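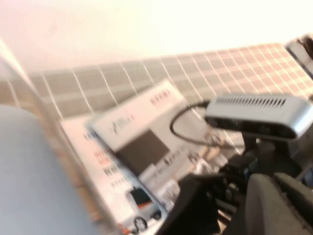 Some notes on how I look after the cables on our two-arm cell in Rendville, because people asked me after my last thread and I answered too shortly. I will begin at the wrist, where most of my trouble was. The black cable comes out of the left end of the silver sensor housing, makes a round arc and goes back toward the mount under it. All that follows in this thread is more or less about this arc. How big it should be, where you fix it, when you replace it.

When I took over the cell in March, the cable had no arc at all. It was pulled straight back and tied very tidy to the bracket. It looked better than now, I admit. But each time the wrist rolled to its limit, the plug took the whole load, and the sensor dropped its connection for a moment and came back. In the log it looked like a software fault. I lost a week with the driver.

Agathe Hamel was the one who found it. She did not open the log. She held the plug between two fingers while I jogged the wrist by hand controller at low speed, and she said "it is walking out". The plug was moving in its socket at the end of each roll. (We do this only in the slow mode and with the stop button in the other person's hand. Please do the same.)

So the first rule I use now: before tying anything, move the wrist to the worst pose, and give the cable its length there. Then go back to the home pose and look at how much cable is left over. The left over part is your arc. If it is ugly in home pose, let it be ugly.

Second rule, a tie goes on the cable after the arc and never on the arc. I put it on the part which moves together with the mount. I saw cells where the tie is in the middle of the bend, and the jacket is always white and tired exactly at that place.

Someone will ask about the tie itself. I use the soft ones with hook and loop. The hard plastic ones are okay on the segments which do not bend, but you have to cut the tail flat. I have a scar from one.

Now the bigger loops, further back on the arm. For these the problem is another one. At the wrist the cable is short and the danger is pulling. On the body of the arm the cable is long and the danger is that it catches on something, on the other arm, on a corner of the table, on my chair one time.

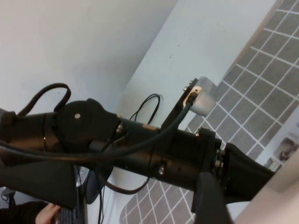
The thick cable passes over the joint and goes up to the mounting plate. The thin one makes its own loop above the arm.

I keep the thick and the thin cable separate on purpose. Earlier we had them together in one sleeve, it was how Gevness delivered the kit to us. But they have different stiffness, and inside the sleeve the thick one decides the shape and the thin one must follow. After some weeks the thin one had a kink just behind the sleeve end. Since I took the sleeve off, I can also see each cable, and a damaged jacket I notice the same day.

The price is that you have more loose loops in the air. I check them against the path of the other arm. For this I do a simple thing: I run the whole program at low speed and only look at the cables, not at the work. It is surprisingly hard to not look at the work.

If a loop comes near to something, I first turn the plug or the clamp, and only when this is not enough I change the length. A shorter cable solves the collision and brings back the pulling. I did this circle a few times before I understood it.

About the flange bolts. Every Saturday morning, when no one needs the cell, I put a paint mark check on my list. Each bolt on the flange has a thin line of marker over the head and onto the ring. If the line is broken, the bolt has turned. Then I do not simply tighten it. I take it out, clean it, put new thread lock and use the torque key. Onyekachi Bassey taught me this when we were both at Memville, and he was very strict about it — a bolt that moved one time will move again.

The marker lines wear off where hands touch the arm, by the way. I draw them new when I cannot read them without a lamp.

Next is the mount on top, the one which carries the silver module. It has a tilt, and the tilt changes. Slowly, so slow that you do not see it by eye. What you notice is that the calibration gets a little worse, and everyone says "we must calibrate again", and you calibrate, and it is good for some days. If this happens to you, check the mount first. Ours had a screw that was long enough to reach the bottom of the hole before it clamped the bracket. It felt tight in the hand. It held nothing.

I changed to a shorter screw with a washer under it. I have not calibrated this arm since about six weeks, except when I wanted to compare. I still compare. I do not trust it completely yet.

The fingers. Wipe them before the shift with a damp cloth, then with a dry one. No alcohol on the soft pads if you did not ask the supplier, I made one pair hard and shiny like this. With paper the surface of the finger is everything. Dust from the paper collects there, and after it the page slides where before it was held.

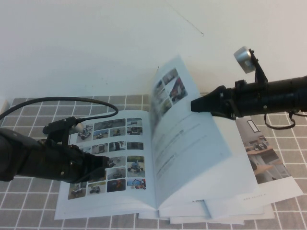
Page turn with both arms. Right gripper on the edge of the page, left gripper over the photos.

I like the page turn as a test after maintenance, more than the pick and place program from the manual. A box forgives you a lot. A page forgives nothing: when the right arm comes some millimeters too low, it pushes the paper, and when it is too high, it closes on air. You see also at once if a cable pulls on the wrist, because the page starts to shake on the way over.

For this test I take always a catalog or a thick book with many pictures. Glossy and matte paper behave differently, so note in your log which one you used. I did not note it in the beginning and I compared two weeks of results which cannot be compared.

Let the loose sheets lie on the table if in real work they will lie there too. I had a discussion about this with the people from Lacroix, they wanted a clean table for the acceptance. I understand why, but then the hanging loop under the arm is tested against an empty table. In real work it has paper under it. A loop which hangs low enough will drag a sheet with it.

So I look at this lower loop in the lowest pose of the program, with my head at the height of the table and outside the reach of the arm. If I am not sure, I put one thin sheet under it and run slowly. When the sheet moves, the loop goes up. I don't have a better method, if you have, write it to me.

Small things I keep in the drawer next to the cell: spare cable for the wrist, already labeled with the side; the short screws with washers, in a bag with the torque value written on it; marker; hook and loop ties; cloths. The label with the side is important. The left and the right cable have the same plugs and not the same length, and I have put them in wrong and then wondered all afternoon.

When I replace the wrist cable, I keep the old one for a while on the wall hook with a piece of tape where the damage was. After some of them you see if the tape is always on the same place. With ours it was first always at the plug, and after the new arc it moved to the clamp. Now I am working on the clamp. I printed one with a wider mouth and it is on the right arm since Tuesday, the left one stays with the old clamp so that I have a comparison.

To the question under my last thread, if all this could be done with cables inside the arm: yes, on some arms. Not on these, the sensors came later and the plugs are outside. And I must say that a cable outside I can change before lunch.

I will post the drawing of the wide clamp when it has survived a month. If you have the same kind of mount and want to try it earlier, send me a message, but please tell me your bolt spacing, I have received already one very long message without it.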